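Vanderleia Vasconcelos
2024-09-23

Small thread about sorting the travel things on my bed. I promised Mirela I will write how I do it, so I write it in pieces. 1/

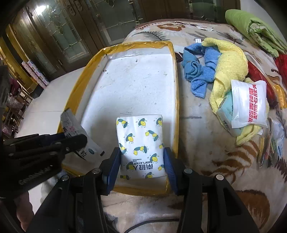
Lemon packet at the tray, towels waiting on the side.

2/ First, why the bed. My table in this apartment is very small and it is always full with my sewing. The bed is wide and I can walk on two sides of it. I put the big patterned blanket on top, so the sheets stay clean, and everything goes on the blanket.

3/ The tray is white foam with yellow tape on the rim. My neighbor Alcides Godoy gave it to me in January, when he was moving out and did not want to carry it. Foam without tape makes little white crumbs everywhere. I know this from another one I had, which I threw away after one week.

4/ The floor of the tray has gray specks and they do not go away. I tried with a damp cloth and dish soap. If somebody knows a better way for foam, please tell me. I am afraid to use anything strong on it.

5/ The little packet with the cartoon lemons is from nanjiren. I like the lemons very much, they have small lines like they are dancing. The gray and white sachet goes in the same tray. All small packets live together there, because in the drawer they slide to the back and I buy the same thing two times.

6/ My rule for the small things: one layer only. If I make a second layer, I forget what is under. When the tray is full, I stop and I choose what can stay at home.

7/ Towels I leave for the end. One blue, one yellow. The yellow is the fluffy one and it takes more space than you think. I used to fold them in squares, but my cousin Jailson showed me to roll them, and now they go along the side of the bag where the shoes leave a gap.

8/ Yes, I know they are not rolled well yet. The blue one is all twisted. I do the small things first and the towels get pushed around on the blanket while I work. It does not matter, I shake them out and roll again before they go in.

9/ Mirela asked if I make a list. I make a short one on paper. I write the thing when it is on the bed, and I put a line through it when it is in the bag. Before, I wrote the list from my memory the night before, and I arrived at my sister's house with 3 toothbrushes and no socks.

10/ The bus leaves early and it is a long way, so the things I need on the road go in the small bag and not in the suitcase. Some packets from the tray, a pen, the charger, an apple. The apple is always forgotten in there until I come home, sorry for the apple.

11/ Genivaldo asked me where to find a tray like this. I don't know a shop for it. I think you can cut one from packing foam and put the tape yourself. Make the rim low, so you can take a flat packet out without turning the whole tray over.

12/ Now I have to finish, the blanket is still covered and I want to sleep in this bed tonight. Tomorrow I can write about the shoes if anyone wants it.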